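The Long Wait for a Small Room

At 6 in the morning the lake at Bistedano is usually hidden. The fog comes down off the hills during the night and sits on the water until the sun gets over the eastern ridge, and in March that can take until ten. Su-chen Hsiao used to leave for work before it lifted. Now she works at a table upstairs, and on most days she sees it go.

Hsiao moved to Bistedano from an apartment near the Virnel rail yards, where she had lived for 21 years. She is a payroll specialist. Her employer closed its downtown office and told the staff they could work from wherever they liked, as long as they had a reliable connection. She sold the apartment and bought half of a two-family house on the north shore.

"I didn't come here for the quiet," she says. "I came because I could afford a second room."

A lot of people have made the same calculation. Bistedano has a year-round population small enough that the post office closes for lunch. For decades its houses were summer places, shut up from October to May, with the water drained from the pipes. Over the past few years many of them have become full-time homes, and the people living in them have had to work out what a summer house lacks.

The first thing is heat. Sunil Khan has installed heating systems along the shore since he finished his training, and he can usually tell from the road how a house will perform. The older cottages sit on posts with nothing under the floor but air. The walls were built for July. Owners call him in November, he says, and ask for a bigger heater.

"I tell them to spend the money on the floor first," Khan says. "Then the attic. Then call me back and I'll sell you a smaller heater."

Not everyone follows the advice. Insulating the underside of a cottage means having someone crawl beneath it for several days, and the crews who do that kind of work are booked well ahead. Khan keeps a list of three he trusts. One of them has stopped answering the phone.

The second thing is storage. Summer houses have hooks and benches and very few closets. A family that comes for two weeks brings what it needs in the back of a car. A family that stays through the winter owns boots, coats, files, a vacuum cleaner and the good dishes. The sheds fill up first, then the porches. Chia-jung Mak, who sells real estate from a storefront beside the hardware store, says buyers ask about the view and sellers talk about the view, and then the new owners call her a month later to ask who builds cabinets.

Mak grew up in the town and left for college and a first job in Virnel. When she came back, her mother's cottage had been closed for two winters and a family of squirrels was living over the kitchen. She still lives there. She has put in one closet.

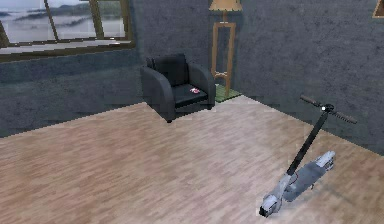
Illustration: Mimero

The rooms people talk about most are the small ones facing the lake. In the original plans these were sleeping porches, screened on the outer side, with cots lined up against the house wall. Most were glassed in at some point. They're narrow and drafty, and they get the best light in the building.

Ngan-ling Kong has drawn up conversions for several of them. She is an architect who spent most of her career on schools, and she approaches a sleeping porch the way she approached a classroom, by asking where people will sit and what they'll be looking at. Her clients often want a desk pressed up against the glass. She tries to talk them out of it. The glare off the water in the afternoon makes a screen hard to read, and the coldest air in the room falls straight down the window onto the sitter's hands.

She puts the desk on a side wall and leaves the window for a chair. Clients complain about this during the drawing stage. A few have moved the desk back themselves after the work was done, and she has learned not to ask.

Windows are the largest item in most of her budgets. The original sashes were single glass, and replacing them with something that holds heat while keeping the same proportions takes custom work. The nearest shop that will do it is Hsieh, across the lake, where the wait is currently 4 months. Kong has a client who ordered in the spring and spent the first half of the winter behind plastic sheeting.

There is a cheaper way. Chi-keung Yen, a retired machinist, kept his old windows and made interior panels that fit inside the frames with a foam gasket. He cuts them in his garage. He started with his own bedroom, then did the rest of the house, then did his neighbor's. The panels come out in May and go under the bed. He charges for materials and takes the labor in firewood, or in one case a canoe.

"They're not pretty," Yen says. "In January you don't care."

Kong has seen his panels and thinks they're fine. She would like him to use a different gasket.

What the changes have meant for the town depends on who is talking. The grocery store now stays open through the winter. The school has added a second bus. Rents have gone up, and the people who used to live cheaply in the cottages off season, as long as they were out by Memorial Day, have mostly gone elsewhere. Mak handled some of those leases. She says the off-season tenants kept the pipes from freezing and were good for the houses, and that there are hardly any left.

The town has also started to argue about the shore road, which was never plowed past the boat launch. Residents beyond that point now want it cleared. The plow contractor wants an extra $400 a storm to do it, and the road is narrow enough that the snow has to be pushed toward the lake. Some owners on the water side object to having it piled against their fences. The matter has come up at the last several town meetings and will come up again.

Hsiao lives past the boat launch. She keeps a shovel in the car and another by the door, and she parks at the launch when the forecast looks bad. The walk home takes her fifteen minutes with groceries. She has asked Khan for a price on insulating her floor, and he has told her the crew can probably come in June.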